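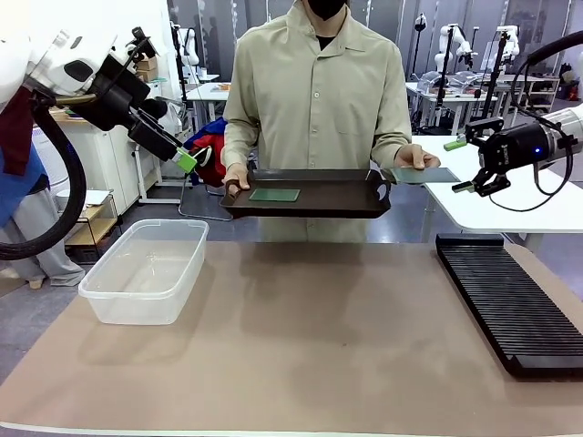

*Written by Mercedes Betancur, customer questions, Seveck. Last changed June 19, 2026.*

# Seveck two-arm plate handling: questions we receive

This page is for laboratories and small workshops that consider our two-arm kit for glass plates, either to buy or to rent. I have put the questions in the order in which people usually ask them. If your question is missing, please write to us and I will add it.

## What can the kit do with glass plates?

It is made for picking up flat plates one by one, carrying them, and setting them upright in a slotted rack. It can also do the opposite and take them from the rack to a tray. The two arms can work on the same plate or on separate ones. You decide this in the task settings.

## Can a person hand a plate directly to the arm?

Yes. We call this the handover mode. You hold the plate by its edge, with thumb and fingers, and bring it towards the jaws. The arm waits until you confirm with the foot switch, and only then it closes. Please keep your fingers on the half of the plate which is far from the gripper.

You can keep the tray in your other hand during the handover. Many operators prefer this to putting it down for each plate. Hold it level, please, as a plate that lies flat in the tray can slide.

## Why are the fingertips green?

The green pads are the soft ones, and they are delivered with every kit for glass. The harder pads are grey and are meant for plastic boxes and similar things. Do not mix the two kinds on one gripper. A pair of green pads should be changed after 500 grips, or earlier if you see a cut in the surface.

## Which plates are suitable?

Clear and tinted glass are both fine. The edges must be ground. Plates with a raw cut edge damage the pads very quickly, and we do not replace pads under the guarantee in this case. The longest side may be up to 200 mm. For larger plates, ask us for the Hasance jaws, which are sold separately.

## Do I have to buy your rack?

No, you may use your own, if the slots are straight and the rack does not move when it is touched. The rack may stand at an angle on the table. It is not necessary to put it parallel to the edge, but after you have moved it you must teach its position again. This takes a few minutes with the tablet.

## What table do I need?

Any firm table with a smooth, plain top. A shiny top gives us trouble, so if yours is very shiny, cover it. The free area between the two arms should be at least 122 cm wide. Leave space for the cables also. They need a wide loop, and a cable which is pulled tight will stop the arm with error 615.

## What does error 615 mean exactly?

It means that the arm feels a force it did not expect. In most cases the reason is the cable, or a fabric cover that has slipped into a joint. Loosen it, press the reset button and start the task from the last step. If the error comes back three times, please stop and call us.

## Are the fabric covers included?

One cover for each arm is included. They may be washed at 40 degrees. Other colours can be ordered, but the delivery is slower.

## Is it safe to stand at the table while the arms are working?

In handover mode the speed is limited, and one person may stand at the table. In all other modes please stay behind your marked line. Your own safety officer must check the installation before the first use. We send a form for this, and Colin Bellamy from our Marsden office can help you to fill it in.

## Does it break plates?

Sometimes, yes. It happens mostly in the first days, when the rack position is not taught well. I advise you to begin with old plates which you do not need any more. The closing force is set low at delivery, and you should raise it only in small steps.

## Can I rent the kit before I buy it?

Yes, the shortest rental is one month. Training for two operators is in the price, and transport is not. The rental kits are booked until November at the moment, but sometimes one is returned early. Jamie Hollis keeps the waiting list.

## Where can I see it?

In our workshop at Clindton, by appointment. Bring a few of your own plates, please, and one rack if you intend to use yours. Aiguo Ren gives the demonstrations and can answer the technical questions much better than I can.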